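Search products, parts, documents
Search

Isden Bin Picking Demonstration Kit

Oct 3, 2024
By Ruth Rengifo

The Isden kit is a bench setup for recording bin picking examples by hand guidance or by pendant, and for storing them in a form that a learning system can read. It is sold by Titbridge without an arm. The customer supplies the arm, the controller and a rigid table.

Contents

The standard kit includes the fixed camera mount, the recorder, the trigger pedal, the cable set and a license for the Mamon labeling software on 4 workstations. Bins and grippers are ordered separately. Wrist dress packs are made to length and need the arm model on the order form.

Recording

The recorder stores joint position, gripper state and the camera stream against one clock. Recording starts when the operator presses the pedal and stops on the second press. An episode is one pick, from approach to release. Failed picks are kept and marked as failed at the recorder; they should not be deleted at the bench. Mamon leaves them out of the training export by default, and the setting can be changed per export.

The reference set supplied with the kit holds 343 episodes of bar picking from a sloped bin. It was recorded by Kittipong Prasertsri and Roya Ghasemi in August and is intended for checking an installation before customer parts are used. Orange, silver and gray arm covers, and loose cables near the wrist, all appear in the reference views. Customers who mask the arm in software should check the mask against these views first.

Part placement

Parts are tipped or placed by hand between episodes. Long parts tend to settle close together on the floor of a bin with sloping walls, and these layouts should make up at least 35 percent of a set. Do not straighten the parts before recording. Marks and scratches on the bin floor can stay. A bin that is swapped for a new one during a set should be entered as a new bin number.

Reference cell: rectangular gray bin, KUKA arm, plastic-wrapped gripper, three reddish-brown bars on the bin floor.

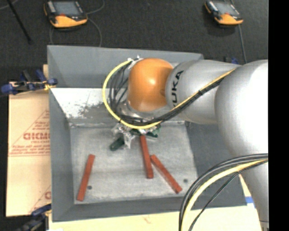 Ordering

Quote part number, arm model and bin size. Delivery is 8 weeks from order. Installation questions go to Ferhat Şimşekoğlu, and labeling questions to Flor Cáceres.

Contact Titbridge | Copyright Titbridge | Back to top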